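Report from the Zalmont open day

The train from the main line takes you most of the way up the valley, and from the station it is a short walk along the river to the Zalmont building. The company makes movements for a handful of small watch brands and opens its doors to the public in December, when the order books are closed for the year. I had signed up for the morning tour, which started at 10 o'clock.

Our guide was Verena Eder, who runs the assembly floor. She took us first to the bar-turning shop on the ground floor, where screws, pinions and arbors are cut from steel rod. It is loud and smells of oil. The machines run through the night without anyone present, and the first job each morning is to check the trays under a microscope and throw out anything with a burr.

From there we went up to the finishing room. Bridges and plates arrive here as bare brass, and are bevelled, striped and plated in that order. Ferdinand Moser was doing bevels by hand on a bridge for the Pichler chronograph. He uses a file, then a stick of gentian wood with paste. He told us that a full set takes him 2 days, and that most customers order the machine-cut version.

The assembly floor is behind glass, but visitors in small groups could put on a coat and go in. Seraina Aebischer was setting balance wheels. She let each of us try to pick up a hairspring with brass tweezers, using a spoiled one. I bent mine at once. The trick is apparently to hold it at the outer stud and let the weight of the rest hang, but I didn't get far enough to find out.

The main news of the day was the Vulik, a new automatic movement with 5 days of power reserve from two barrels. It was on show in a steel case with a plain grey dial, made for Ruter. The first series will be 100 pieces. The rotor turned quietly, the date jumped cleanly, and the crown felt firm in both positions. The case is on the thick side for my taste. Price had not been fixed when I asked.

After lunch (soup, bread, a good local cheese) there was a talk in the canteen by Saqib Yousafzai on small mechanisms outside watchmaking. He covered pivots, friction in tiny joints and why oil behaves so differently at that size. There were plenty of questions, mainly about wear. Liesl Ammann from the training workshop then spoke briefly about apprenticeships. Zalmont takes on 2 apprentices a year and applications go to her directly.

I caught the afternoon train back. Parking at the site is limited, and the tours fill up early.
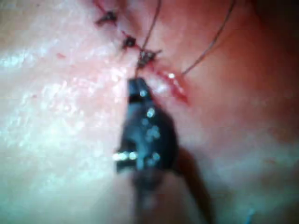
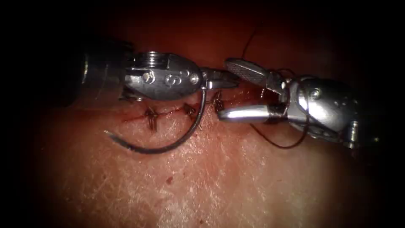
Instruments at a sutured incision, the second picture with the curved needle held in the jaws.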